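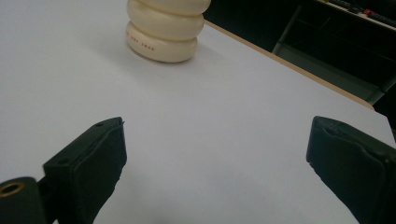
A cream-colored piece with rounded, stacked sections on a white tabletop.

The case for one thing on the table

I have come around to the view that a table should have one thing on it. A plain white surface with a single cream object toward the back does more for a room than any shelf full of careful arrangements, and it costs less.

The usual advice goes the other way. Decorating pages tell people to group objects by height, add a tray, add a candle, lean a small picture against the wall. I followed that for years. My table at the Kondcombe apartment had 12 objects on it at one point, and I had to move every one of them to eat dinner. Most evenings I ate on the couch.

When I moved to Travavgate I left the boxes closed for 3 weeks and used the table bare. I got more done at it. Bills were paid there, shirts were folded there, and there was always room to put down the groceries. A bare table does look a little like a rental, though, so I am not arguing for nothing at all.

What works is one object with a clear shape. Rounded forms are good on a flat top, particularly the kind that bulge and pinch in again, so that the light sits on the curves and the creases go a shade darker. Cream on white sounds dull on paper. In a room it is easy to look at, and it doesn't compete with the plates.

I would put it at the far side and leave the front clear. People tend to center things, and a centered object is always in the way.

There are fair objections. A family of five will not keep a table clear past breakfast, and some people own things they love and want to see them. Fine – that is what a cabinet is for. My sister-in-law's cabinet is a Bivero with 8 doors, and it is the best-looking piece in her house. Her table is covered in mail.

Pale surfaces also show everything. Coffee rings, pen marks, dust by Thursday if the windows are open. I wipe mine down with a damp cloth after dinner. With only one thing to lift, the job is short enough that I do it.

The rest of what used to be on my table is in a box in the hall closet, and I have opened it once, looking for a candle during a power cut.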